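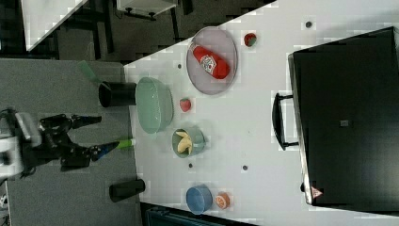
Marlene Pugh

I came home from the Drornmont toy fair in May with sore feet and a bag of play food I had no business buying. My kids are too old for it. I'm definitely too old for it. But there's something about a toy kitchen that gets me every single time, and I've spent the weeks since then trying to work out what makes a good one.

Let's start with the food, because that's where most people start (and where most of my money goes). My rule is that you want things a child already knows from the real table. Ketchup is a must! Give a four-year-old a red bottle and a plate and dinner is served, whether or not there's anything to put the ketchup on. I once ate an entire pretend meal that was just ketchup, four courses of it, and was asked to pay 942 dollars.

Fruit comes next. I like a strawberry with its green top still on, and I love half an orange with the segments showing, which looks like breakfast in a way a whole orange never does. And then there's the banana.
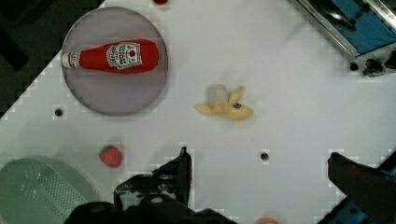 Issue 300

I have strong feelings about the toy banana. A closed one is a telephone and that's all it will ever be. One with the peel hanging open is food, and it goes in bowls and on plates and gets offered to the dog. The catch is that those peel flaps get chewed on, so give them a good look before you buy secondhand.

Dishes matter more than I used to think. My first set, from a shop in Vollano that closed years ago, had 20-odd kinds of food and one tiny plate, and it was misery. Everybody wanted the plate. These days I'd take fewer groceries and more things to put them in: a colander, a couple of cups, a bowl or two. Soft colors are nice if the set lives in your living room, and a mint green colander goes with more than you'd think. 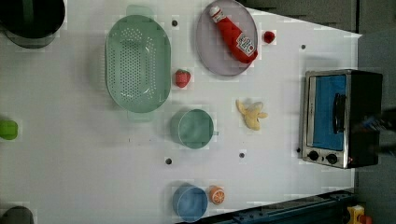 Play food and kitchenware, with the toaster oven at right.

Now, appliances. The big wooden ranges are gorgeous, and the one I drooled over at Drornmont would have swallowed half my den. A toaster oven does the same job on a tabletop. Kids want a door and they want knobs, and if you've got two knobs, two kids can each be in charge of one, at least until somebody changes the temperature on somebody else's pizza. I'd put the oven on one side and leave the middle of the table clear for cooking, though mine never stayed
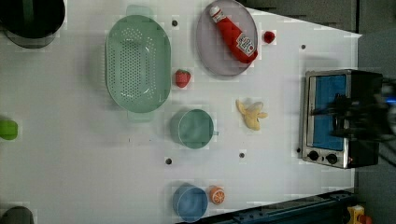
clear for longer than it took me to pour a coffee. I've given up on that. I used to sort everything into bins by type, fruit here and dishes there, and it all ended up back on the table by lunch anyway. One deep basket is plenty. Wash the cups now and then, check under the couch for the strawberry, and keep the ketchup where you can reach it.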